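Protokoll der Sitzung der Hausgruppe Clomby
22. Februar 2022, Gemeinschaftsraum

Anwesend: Nest Samuel (Leitung), Ankit Goel, Carolina Correia, Zane Uibo (Protokoll)
Entschuldigt: Ignacio Holloway

1. Protokoll der letzten Sitzung
Wird ohne Änderungen angenommen.

2. Packtisch
Carolina Correia berichtet über das Sortieren am Holztisch. Für Kleinteile werden weiterhin die roten Kunststoffkörbe verwendet. Ankit Goel möchte Schrauben und Dübel getrennt haben, weil sie durch die Schlitze der Körbe rutschen. Sie kommen künftig in Gläser. Beutel, die noch gebraucht werden können, werden gefaltet und aufgehoben.
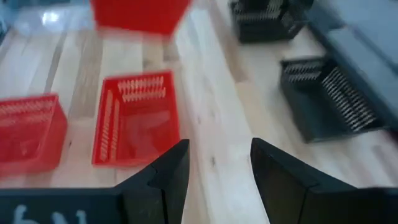
Rote Körbe auf dem Tisch 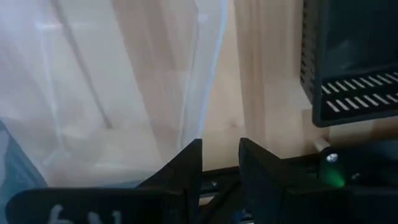

Frage von Zane Uibo: Wohin kommen die Beutel, wenn der Packtisch abends frei sein muss?
Antwort von Carolina Correia: In die unterste Schublade im Flur, die Körbe gestapelt daneben.

3. Anschaffungen
Bei Grutero werden zwei Rollen Etiketten und ein neuer Klebebandabroller bestellt. Die Gruppe bewilligt dafür 69 Euro. Die Bestellung übernimmt Ankit Goel, die Rechnung geht an Ignacio Holloway.

4. Abholung
Van Dusen holt die gepackten Kartons im April ab. Angemeldet sind 27 Kartons. Fünf davon sind noch nicht beschriftet, das erledigt Zane Uibo.

5. Verschiedenes
Der Schlüssel zum Flurschrank fehlt weiterhin. Nest Samuel fragt beim Vormieter nach.

Die nächste Sitzung findet nach der Abholung statt.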